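ok who else sleeps worse in June than any other time of year? asking from my kitchen at 4 am with a piece of toast

I've been a bad sleeper since high school and I've finally decided to do something about it, so this is going to be a long one, mute me now if you're not into it

first thing I tried was going to bed earlier. everyone says this! all it did was move the lying awake part to 9:30 so I got to hear the neighbours watch an entire hockey game through the wall (overtime, naturally)

then my friend Anathi Ntuli told me to keep a sleep diary. you write down when you went to bed, when you think you dropped off, every wake-up, coffee, wine, screens, the lot. I did it in an old Patwood notebook that was meant to be for budgeting and had exactly one page of budgeting in it

what I learned from the diary:
I drink coffee way later than I would've told you
Sunday nights are a write-off
I wake up at ten past three so reliably you could set a clock by me

the coffee was the easy one. last cup at noon now. first week was grim, I had a headache you could've hung a coat on, and Sizwe at work started leaving peppermint tea on my desk without saying anything. he's a good egg

ten past three is harder. I used to grab my phone and read the news, which, no. now the phone charges in the hallway and I have a proper alarm clock, a little Alero with a red display. I turn it to face the wall because I can't be trusted with the information

bedroom stuff next. I stripped everything right back, all the sheets off, mattress protector in the wash, every cushion out the door. I'd forgotten how big a bare mattress looks 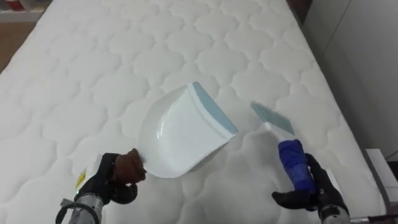
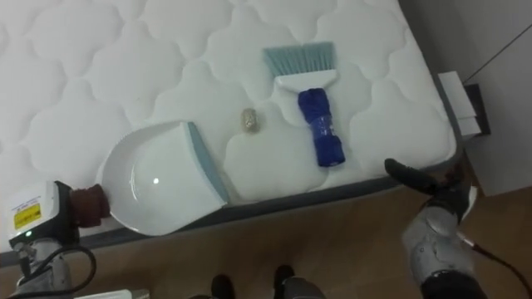 dustpan and brush on the quilting

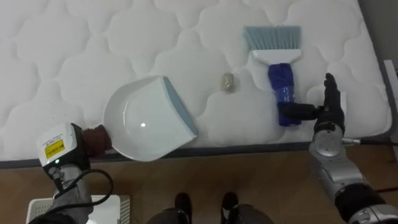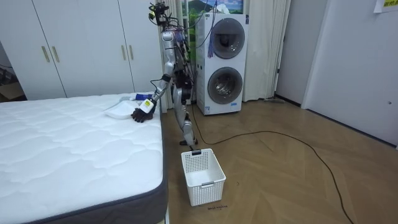
next up was the temperature. I had the heat at 22 overnight like some kind of orchid. dropped it to 18 and added a wool blanket and I swear that alone got me an extra half hour before the three o'clock thing

curtains too. the sun's up at a ridiculous hour this time of year and my old ones were basically gauze. got a blackout pair from Teixeira on sale, under 200 bucks for both windows, and hung them myself with a drill I borrowed from Hendrik. one side is a bit lower than the other. it's fine. it's dark, who's going to see it

a few people have asked about pillows. I've been through 6 in the last couple of years and I don't have an answer for you. the one I like best came from a motel in Tindmont that sells them at the front desk, and it's flat and kind of lumpy and no label on it at all

things I tried that did nothing for me:
lavender spray (smelled like my nan's guest bathroom, mildly comforting)
white noise, any colour of it
counting backwards from 100, I just got competitive about it
warm milk, yuck, sorry

thing I didn't expect to work: getting up. if I've been lying there for what feels like ages I go sit in the armchair with a boring book under the dim lamp until my eyes go. a sleep nurse at my clinic suggested it and I argued with her for a good five minutes. she was right and I should send her a card

current book is a history of canal locks that Wian Mtshali gave me as a joke. it's great?? I keep staying up to finish the chapter so I may need a duller one. suggestions please, nothing with a plot

oh and naps. I love a nap and I've had to give them up on weekdays. Saturday I still have one, on the couch, 20 minutes, cat on my feet, I refuse to negotiate on this

where I'm at now: some 3 good nights a week, up from pretty much zero. Wednesday I slept right through until the alarm and thought I'd missed work

before anybody replies, yes I've talked to my doctor, yes we did the bloodwork, my iron was a bit low and that's being sorted. if you're waking up gasping or you're falling asleep at the wheel please go see somebody instead of reading threads by me

Kagiso wants to know if I've tried magnesium. Kagiso, everyone on earth has asked if I've tried magnesium. it's on the list for next month

toast is finished, going to give the canal locks a go. will report back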